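Trornel Modeler 2

Desktop software for drawing class, sequence and state diagrams. Trornel Modeler is made by Orkix for small development teams that want their models and their code to stay in step.

Diagrams are stored as plain text files, one per diagram, so they can be checked in next to the source and compared line by line. Rename a class on one diagram and the name changes on every diagram that uses it.

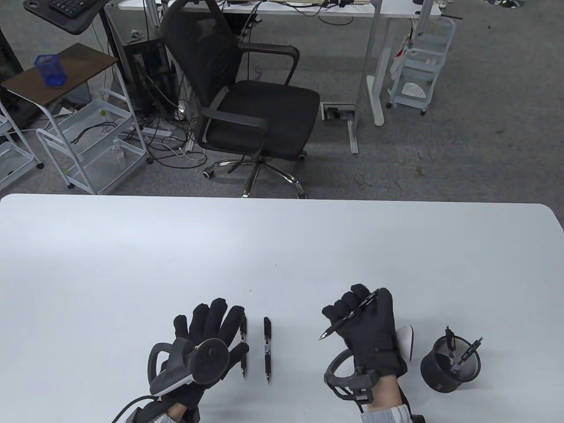
Two black pens on the table, by the left glove.

Code generation

Modeler writes class skeletons in Java, C# and Python. Existing method bodies are left alone when you generate again. The Istum add-on reads a source folder and builds the class diagram from it - private members can be left out. Our largest test project has 1,681 classes and loads in about 90 seconds on an office laptop.

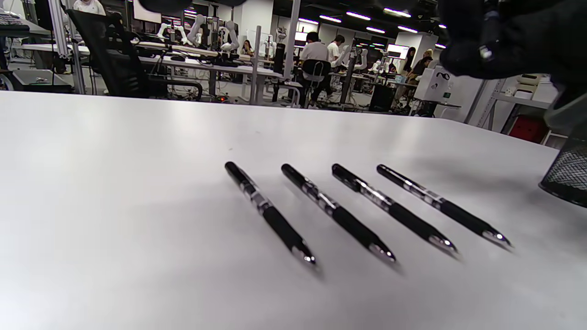
Licensing

Each license covers one named user on two computers. Updates within version 2 are free. Licenses bought in May or later include the Istum add-on. Files from Wuyts, our older diagram editor, open directly, but custom line styles are reset to the default and have to be set again.

Customer comments

The pattern library covers the usual set, and each pattern opens as an ordinary diagram that you can edit. 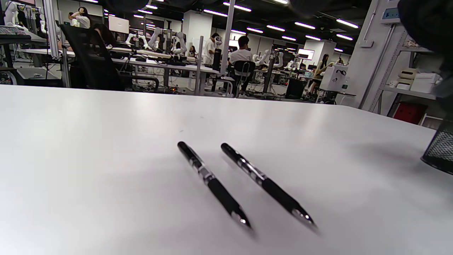
Eduardo Lobo writes: We moved over from Wuyts and the text files made reviews much easier. I would like to see sequence diagrams generated from code as well - for now we still draw those by hand.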